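Notebook, network bench, July

09:40. Picked up the Garnon rack again. Goal for the morning is to finish the port audit and relabel anything that does not match the sheet from the Dilach move. The sheet is out of date in at least two places, so I am treating the patching as the reference and correcting the sheet from it.

Inventory tags checked against the list. Tag 347 is the switch. Tag 125 is the patch panel, listed under the old room and now corrected. Firmware left alone today. Config exported before touching any cables and saved to the Kerkolov share, audit folder.

10:15. Method, same as last time:
Read the port state from the console.
Pull one cable at a time, confirm which link drops, put it back.
Write the far-end label on the sheet before moving on.
No bulk pulls. Last time two uplinks were out together and the log was useless for sorting out which was which.

The yellow cables are the test VLAN. The color code is in the front of the binder and still holds for this rack, with the exception of one short lead on the Hegedűs bench that was made up from leftover stock. That one needs a tag at both ends or it will be misread again.

11:05. Working on the twelve-port block on the blue switch. The yellow lead goes in the end port of the block. On the sheet this position is marked as spare, so the sheet is wrong. Changed to test VLAN, entry initialed. 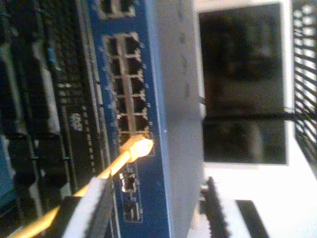
Garnon bench disagrees with the entry and wants the end port kept as a spare on paper, with the yellow lead listed as temporary, on the grounds that the test VLAN is due to move to the other switch once the long cable is in. Fair point about the move. My objection is that temporary entries stay on the sheet for years. Compromise: the port is listed as test VLAN, with a note that it is to be reviewed when the long cable is pulled.

11:50. Console output for the block matches the revised sheet. Error counters cleared so that the next reading means something. I will read them again tomorrow before anyone starts a transfer.

13:30. Throughput check across the test VLAN, 7 runs, same file set each time. Lowest run 700 Mbit/s, the rest higher. Good enough for what the bench does with it. Raw numbers are in the audit folder, not copied here.

14:10. Label printer out of tape. Wrote the remaining labels by hand on the white wrap type. Handwritten ones to be replaced when tape arrives, order already placed with the Dilach supplies request.

Open items:
Tag both ends of the short lead on the Hegedűs bench.
Measure the run for the long cable, including slack at the rack.
Read the error counters.
Print the revised sheet and take the old one out of the binder.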